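Pflege und Einlaufen Ihrer beschichteten Hose

Kapitel 3: Erste Wäsche, Trocknen und Auffrischen der Beschichtung
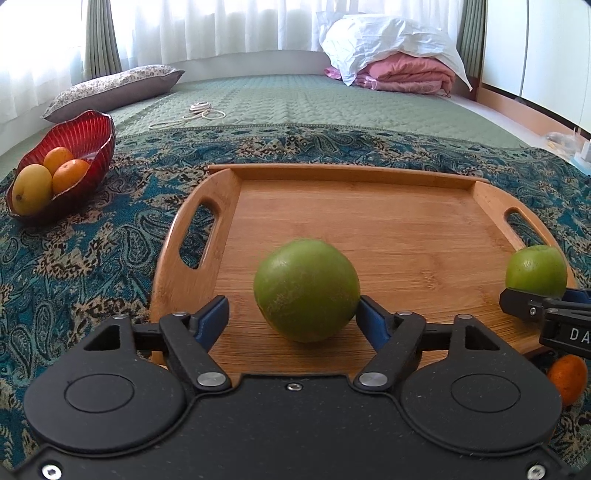 Dieses Kapitel gilt für die Modelle Vikau 486 und Vikau 600 von Pirnerari. Für die Jacken aus derselben Serie gibt es ein eigenes Heft, weil dort das Futter anders genäht ist. Stand der Anleitung: 21. August 2020.

Vor dem ersten Tragen

1. Nehmen Sie die Hose aus dem Beutel und entfernen Sie das Seidenpapier aus beiden Beinen. Im linken Bein steckt es oft ganz unten beim Saum.
2. Hängen Sie die Hose über Nacht am Bund auf. Benutzen Sie einen Bügel mit breiten Klammern und legen Sie ein Stück Stoff dazwischen.
3. Ziehen Sie die Hose im Sitzen an. Fassen Sie sie dabei am Bund und nicht an der Beschichtung der Oberschenkel.
4. Tragen Sie die Hose beim ersten Mal nur kurze Zeit im Haus. Gehen Sie ein paar Schritte und setzen Sie sich mehrmals hin.

Hinweis: Die Hose fällt klein aus. Wenn der Bund nach dem zweiten Tragen noch drückt, ist die nächste Größe richtig. Ein Umtausch ist bei Stendville möglich, solange das Etikett am Bund nicht abgeschnitten wurde.

Achtung: Scharfe Fingernägel und Ringe hinterlassen Kratzer, die man nicht mehr entfernen kann.

Waschen

5. Schließen Sie den Reißverschluss und den Haken. Drehen Sie die Hose auf links.
6. Stecken Sie die Hose allein in ein Wäschenetz.
7. Wählen Sie den Schonwaschgang, kalt. Die Schleuderzahl darf höchstens 600 Umdrehungen betragen. Mit 900 Umdrehungen entstehen Knicke in der Kniekehle, die auch nach dem Trocknen sichtbar bleiben.
8. Verwenden Sie flüssiges Feinwaschmittel. Weichspüler und Pulver sind nicht geeignet.
9. Nehmen Sie die Hose sofort nach dem Ende des Programms heraus.

Bei der ersten Wäsche kann das Wasser sich dunkel färben – dies ist normal und hört nach zwei bis drei Wäschen auf. Waschen Sie deshalb am Anfang keine hellen Sachen mit.

Trocknen

10. Legen Sie die Hose, immer noch auf links, flach auf ein Handtuch.
11. Streichen Sie die Beine mit der flachen Hand glatt, vom Bund zum Saum.
12. Wenn die Innenseite trocken ist, drehen Sie die Hose um und lassen Sie die Außenseite an der Luft fertig trocknen.

Achtung: Kein Trockner, kein Heizkörper, kein Bügeleisen. Die Beschichtung wird bei Wärme weich und klebt zusammen.

Auffrischen

Seit Mai liegt jeder Packung eine kleine Tube Zalewska Pflegecreme bei. Die große Tube mit 100 ml ist einzeln erhältlich.

13. Wischen Sie die Hose mit einem feuchten Tuch ab und warten Sie, bis sie trocken ist.
14. Geben Sie eine Menge wie eine Erbse auf ein weiches Tuch, nie direkt auf die Hose.
15. Verteilen Sie die Creme in kleinen Kreisen. Beginnen Sie an einer Stelle, die man nicht sieht, zum Beispiel innen am Saum.
16. Lassen Sie die Creme einziehen und polieren Sie mit einem trockenen Tuch nach.

Hinweis: Matte Stellen am Gesäß und zwischen den Oberschenkeln entstehen durch Reibung. Die Creme macht sie weniger sichtbar, kann aber fehlende Beschichtung nicht ersetzen.

Für die Aufbewahrung im Sommer lesen Sie bitte Kapitel 4.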